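Vistine Mahjongautomat im Vereinsraum: viel Tisch, mäßig viel Nutzen

Ich war dagegen, das vorweg. Als in unserer Runde die Frage aufkam, ob wir uns einen automatischen Mahjongtisch zulegen, habe ich gefragt, welches Problem damit gelöst wird. Mischen dauert von Hand ein paar Minuten, man redet dabei, jemand holt Tee. Henrique Loureiro fand, ich sei sentimental. Gekauft wurde der Vistine dann doch, bei Sikmont, für 1.846 Euro ohne Lieferung. Seit April steht er bei uns, und inzwischen habe ich genug Partien daran gespielt, um mir ein Urteil zu erlauben.

Aufbau und Gewicht

Der Händler verspricht Aufbau durch zwei Personen "in kurzer Zeit". Wir waren zu dritt und haben den ganzen Vormittag gebraucht. Die Anleitung ist aus dem Englischen übersetzt, und zwar von jemandem, der den Tisch nie gesehen hat. Zwei Schrauben blieben übrig. Afonso Paiva meint, das seien Ersatzschrauben. Kann sein.

Wer in einer Altbauwohnung im dritten Stock wohnt, sollte sich vorher überlegen, wie das Ding nach oben kommt. Zum Wegräumen taugt es jedenfalls nicht. Einmal hingestellt, bleibt es da.

Spielfläche

Der grüne Filz ist in Ordnung. Steine gleiten gut darüber und klackern weniger als auf unserem alten Holztisch. Allerdings zieht er Fusseln an, und die mitgelieferte Bürste verteilt sie bloß. Eine Kleiderbürste vom Drogeriemarkt kann das besser.

Mit dem dicken schwarzen Rand hadere ich noch. Für die Unterarme ist er bequem, das gebe ich zu. Nur verleitet er dazu, Gläser darauf abzustellen, und dafür ist er nicht gemacht. Getränkehalter kosten extra, 18 Euro das Stück. Bei dem Grundpreis finde ich das frech.

Mechanik und Lautstärke

Gemischt wird zuverlässig, meistens. Wenn sich ein Stein verkantet, blinkt eine Lampe, und man darf den Deckel anheben und suchen. In den ersten Wochen kam das an jedem Abend vor, inzwischen seltener. Ob sich die Mechanik eingelaufen hat oder ob wir die Steine vorsichtiger einwerfen, kann ich nicht sagen.

Leise ist er nicht. Der Hersteller schreibt "flüsterleise", was ich für eine Unverschämtheit halte. Man unterhält sich während des Mischens mit erhobener Stimme oder gar nicht.

Stühle und Ablage

Die Stühle waren nicht dabei. Wir benutzen dunkle Holzstühle mit hoher Sprossenlehne, die zur Tischhöhe passen, auf denen ich nach zwei Stunden aber ein Kissen brauche. Von Cardoso gibt es Polsterstühle für 188 Euro, angeblich eigens für solche Tische entworfen. Ich habe probegesessen und keinen Unterschied zu einem gewöhnlichen Esszimmerstuhl bemerkt.

Was beim Vistine völlig fehlt, ist Stauraum. Keine Schublade, kein Fach, nichts. Alles, was sonst am Spieltisch herumliegt, muss woandershin, und bei uns ist das ein offener Pappkarton neben dem Tisch. Eine Arzneischachtel, eine weiße Flasche, ein Stück gemusterter Stoff, eine türkisfarbene Packung mit Comicfigur: In so einem Karton landet eben alles. Kisex verkauft einen Beistellwagen für 132 Euro, der mir auf den Produktfotos recht wackelig vorkommt. Der Karton war umsonst. 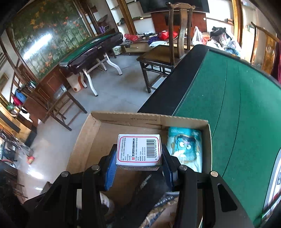

Fazit

Für eine feste Runde mit eigenem Raum kann man den Tisch kaufen. Er tut im Wesentlichen, was er soll. Den Preis halte ich weiterhin für zu hoch, die Zubehörpolitik für ärgerlich und die Geräuschangabe für falsch. Wer nur ab und zu spielt, nimmt eine Matte und mischt von Hand. Drei von fünf Punkten, Henrique würde vier geben.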